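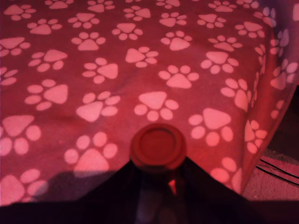

Open days at Clareck

Clareck is a home robotics workshop in Drilldale, founded by Beverley Birkett and Phyllis Pickering. We teach arms to pick up, carry and set down ordinary household things, and soft bedding is part of the job — a capped cylindrical object over a fleece blanket is typical work.

Our first open day was on 25 September 2021 and drew 42 visitors. We now hold 2 a year, the main one in April. Entry is free. School groups should book through our Rilthorpe office.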